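Gisto Two-Step Countertop Bottle Stand, Clear Acrylic

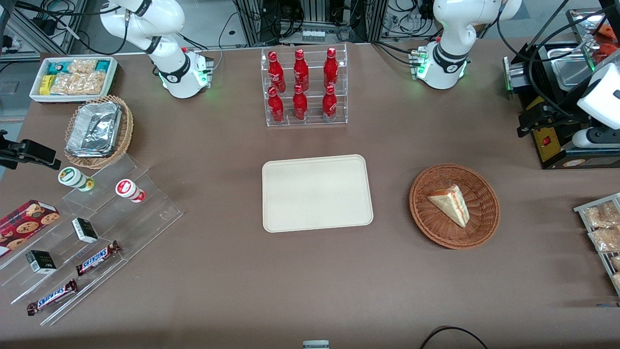

The Gisto Two-Step is a clear acrylic stand for bottled drinks at a counter, snack table or checkout. It holds six bottles in two rows of three, with the back row raised so the labels behind can be read over the caps in front. It ships flat in one carton and goes together without tools.

We have sold the Two-Step to cafes, school canteens and office pantries since we took over the Perkville line. Most customers use it for soft drinks. It also works for juice, bottled tea and small water bottles, as long as they have a flat base.

What comes in the box

Two side panels, two shelves, one front lip, one back rail, and a set of clear rubber feet. The panels are covered on both faces with protective film. Peel the film before you put the stand together, as it is hard to get out of the slots afterward.

Specifications

Material: clear acrylic, polished edges
Thickness: 4 mm
Capacity: six single-serve bottles
Maximum bottle diameter: 90 mm
Assembly: slot-in, no screws or glue
Finish: clear only

Setting it up

Stand the two side panels on a flat surface with the slots facing in. Slide the lower shelf in first, then the upper shelf. Press the back rail down until it sits flush with the panels. The front lip goes on last. If a shelf feels tight, take it out and check for leftover film. Do not tap the parts with a hammer.

Put the feet on once the stand is together. They keep it from sliding on laminate and stone, and they protect painted or varnished tops from scratches.

Placing it on a table

The stand does best at the back of a table or counter, with lower items in front. Bottles are usually the tallest thing in a snack display, and putting them forward hides everything else. A shallow white tray off to one side takes care of bagged crackers, wrapped packets and small boxes. Foil containers with lids can go in a wicker basket, where they are easier to lift out by the rim.

For short cans and small tubs, use a wider tiered riser instead. The Ridville tiered riser has deeper steps and no dividers, and it can be set at an angle near the front corner of the table. The two pieces are both clear and look fine together.

Leave enough space behind the stand to reach the upper row when restocking. Pull from the front, fill from the back.

Cleaning

Wipe with a soft cloth, lukewarm water and a drop of dish soap. Dry with a second cloth. Do not use window cleaner with ammonia, alcohol wipes or scouring pads. They leave the surface cloudy and the damage does not polish out. The parts are not dishwasher safe.

Sticky rings under the bottles come off after a few minutes under a damp cloth.

Related items

Ridville tiered riser, clear acrylic
Fukuda white rectangular tray, stackable
Fukuda wicker basket, small
Replacement feet, bag of 50

Ordering

Single stands ship from stock. Orders of 50 or more are packed on a pallet and need a delivery address with a loading area. Bottles and snacks are not included.

Replacement panels and shelves can be ordered one at a time. Give the part letter engraved on the underside of the lower shelf, since the slot width changed with the current version and older parts will not fit. Stands bought before the change can still be matched from the remaining Perkville stock, 700 pieces in all when this page was updated in November 2018.

Returns are accepted on unassembled stands with the film still on. Cracked or chipped parts are replaced free if you report them when the carton arrives. Keep the packing until you have checked every panel.

Questions about sizes or bulk orders go to Styliani Drakos in the display department.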